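How to drain and refill the coolant in an older small car

Reading time: 6 minutes

My car is a Zerard coupé with a four-cylinder engine behind the seats, and its cooling system has long pipes which run under the floor to the radiator in the nose. Most of what I write is also good for a car with the engine in front, only the bleeding is quicker there. I did this work on a Friday in November with my neighbour Dinesh Pandey, who has the same car in a worse colour.

Before you start

The engine must be fully cold. I leave mine overnight and begin in the morning. Do not open the cap on a warm engine, even if the gauge shows a low temperature, because the system can still be under pressure.

You need new coolant of the type written in your handbook, deionised water, a funnel with a long neck, a screwdriver for the hose clips and a wide container to catch the old liquid. Please check the type of coolant carefully. My handbook asks for the kind without silicates, and the shop in Dremitz had it only on order.
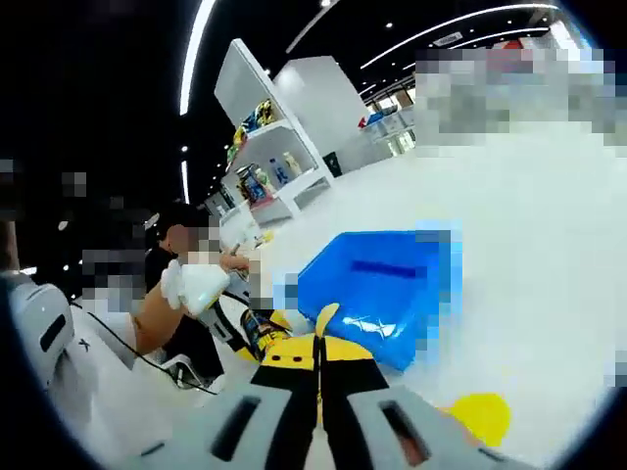
Put the heater control on full hot before you drain anything. On many older cars this opens a valve, and if it stays closed, the old coolant remains in the heater and mixes with your new one.

Draining

Raise the car on level ground and support it on stands. Never work under a car which is held only by a jack. Remove the cap of the expansion tank first, then loosen the clip on the lower radiator hose. Turn the hose a little from side to side until it comes free. It will let go suddenly, so keep your face away.

After the radiator is empty, go to the two pipes under the floor. On my car each has a small drain plug near the rear end. Shanti Srivastava from our owners' club told me that she broke one of these plugs, and she now puts penetrating oil on them the evening before. I do the same and had no trouble. 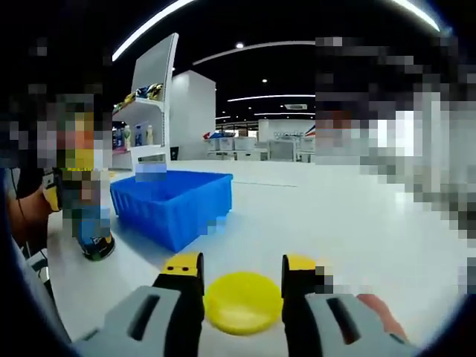 Old coolant is poisonous and it tastes sweet, so animals will drink it if they find it. Keep it covered and take it to the recycling point in a closed can. For catching it, I like a low, wide vessel. A shallow round shape with a raised rim, like the yellow plastic disc on the floor there, is good for keeping clips and plugs together, but for the coolant itself you want much deeper sides.

Filling and bleeding

Close the plugs with new washers and fit the hose again. Mix the coolant half and half with the deionised water, unless the bottle says it is already mixed. Fill slowly. I pour for a short time, wait until the level falls, and pour again. If you hurry, you trap air in the long pipes and the engine can overheat although the tank looks full.

Open the bleed screw on top of the radiator. When liquid comes without bubbles, close it. Then start the engine with the cap off and let it run at idle for up to 30 minutes. Stay with the car during this time and watch the gauge. The fan should come on and go off again by itself — if the needle climbs and the fan is still silent, stop the engine.

Let everything cool down, fill to the mark and close the cap. Look at the level again after the first drive, always cold. Mine had dropped by a finger's width and I needed to add a little. After the second drive it stayed where it was.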